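## 4. Running the Hand-Held Gripper Demo

*Tranport Visitor Guide, revised October 2021. Sections 1 to 3 cover parking, badges and the speech. If you have been asked to give the speech, read Section 3 twice and then shorten it.*

This section is for whoever has been talked into standing at the table during an open day. You don't need to know how to program anything. You need two working hands, a reasonable amount of patience, and the ability to say "please don't pull on that" in a friendly voice up to 92 times in one afternoon.

The idea you're showing is simple. A person wears or holds the same kind of fingers a robot would have, does a small job with them, and the motions get recorded so the robot can be taught the job later. Visitors grasp this in under a minute. They then ask where the robot is. See 4.6.

### 4.1 Before the doors open

1. Clear the tabletop. Pens, badges and coffee go on the shelf by the coat hooks. Coffee especially.
2. Wipe the wood with the dry cloth. Leave the spray in the cupboard. It makes everything slide, and you will look less skilled than you are.
3. Set the smoke-tinted box on the table with its open side up.
4. Check the cables from end to end. If one has a kink, straighten it by hand. If it has a bite mark, tell Ha-neul Hwang and don't ask.
5. Dim the room lights until only the table area is bright. Visitors will lower their voices without being told, and you can enjoy that while it lasts.

> **Note:** The Damska event in December used a glass box. We don't use a glass box anymore.

### 4.2 Checking the fingers

1. Pick up one gripper and hold it over bare wood, fingers down the table and away from you.
2. Open it all the way. Both black pads should open freely, with no grinding.
3. Look at the two pads from behind. They should face each other and stand at about the same height. If one is clearly higher, it has been put on by someone in a hurry.
4. Squeeze slowly until the pads meet. Let go slowly too.
5. Look into the brass-colored rings at the joints. Lint collects there. Use the soft brush.
6. Repeat with the other gripper.

> **Caution:** Don't test the squeeze on your own finger to show how gentle it is. It is fairly gentle. It's also undignified, and there will be a school group.

### 4.3 Taking your position

1. Stand at the near side of the table with the box in front of you.
2. Take one gripper in each hand. Thumbs go where they want to go; nearly everyone gets this right by not thinking about it.
3. Let the cables hang where they can move. You'll be tempted to wrap one around your forearm to keep it tidy. Resist.
4. Bring one gripper up to the box and keep the other out to the side, open space between them.
5. Hold still for a slow count of 2 before the first move. The recording likes a calm start, and so does the audience.

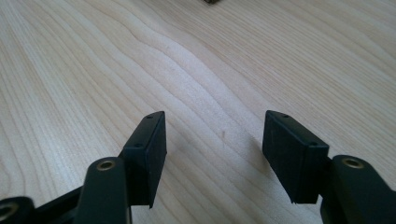
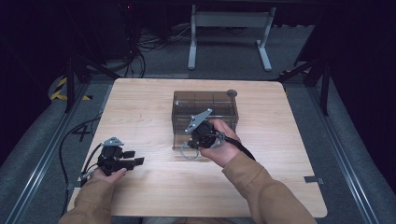

Pin-yu Tai would like it added that step 5 is the one everybody skips, that the count is supposed to be slow enough to feel silly, and that she has sat through around 3000 recordings which begin with somebody's elbow already on its way somewhere. Her advice is to say the count out loud and let the visitors join in. They will, she says, whatever their age, and the grown-ups will be louder.

We have therefore changed step 5 to read as follows:

5. Hold still for a slow count of 2, **out loud**, before the first move.

### 4.4 Doing the demonstration

1. Say what you're going to do before you do it. One sentence.
2. Put a small soft item on the table. The demo drawer has felt blocks, a sponge and a knitted turnip of unknown origin. The turnip gets the best response.
3. Close one gripper on the item and lift it clear of the table.
4. Move it over the box, lower it below the rim, and open the fingers.
5. Steady the box with the other gripper if it shifts. Push lightly. This counts as showing off and is encouraged.
6. Take the item out again and put it back where it came from.
7. Repeat at half the speed you think is slow.

If you drop the item, leave it for a moment, then pick it up with the gripper and carry on. A fumble with a good recovery is useful to record, and you may say so in a confident tone. You may say so up to three times. After that, switch to the sponge.

> **Note:** Keep your eyes on the fingers while you talk. People who look up to make a joke tend to knock the box, and the joke has never been worth it.

### 4.5 Letting visitors try

1. One visitor at the table at a time. Everyone else stays behind the line.
2. Hand over one gripper only. Two is for people who have managed one.
3. Keep your own hand near the cable, low down.
4. Give them the turnip.
5. Let them struggle for a bit before offering help. Engineers need longer. They will want to discuss the linkage first.
6. Thank them and take the gripper back by the body, never by the fingers.

> **Caution:** Long scarves, lanyards and dangling sleeves get tucked in before anyone touches the equipment. This includes visitors from the Tredinmont office, who know perfectly well.

### 4.6 Questions you will get

**Where is the robot?** Next stop on the tour. Point with your free hand. Don't point with the gripper.

**Is it strong?** Strong enough for a turnip.

**Will it do my laundry?** Wing-sze Sin handles this one by asking whether they'd let it. The conversation that follows usually fills the gap until the next group.

**Can I buy one?** Take a card from the tray and write "wants one" on the back. Huw Howells collects these, and he does call people.

### 4.7 Packing up

1. Stop the recording before you put the grippers down, or the last entry will be a very long study of the tabletop.
2. Coil each cable in wide loops and close it with the fabric tie.
3. Brush the pads and lay both grippers in the case with the fingers open.
4. Put the box in its bag. It scratches easily and shows it.
5. Count the felt blocks back into the drawer, and check that the turnip is there. If it isn't, try the lobby first.
6. Sign the sheet inside the case lid and give the key to Visitación Montoya.

Continue to Section 5 for the tour route.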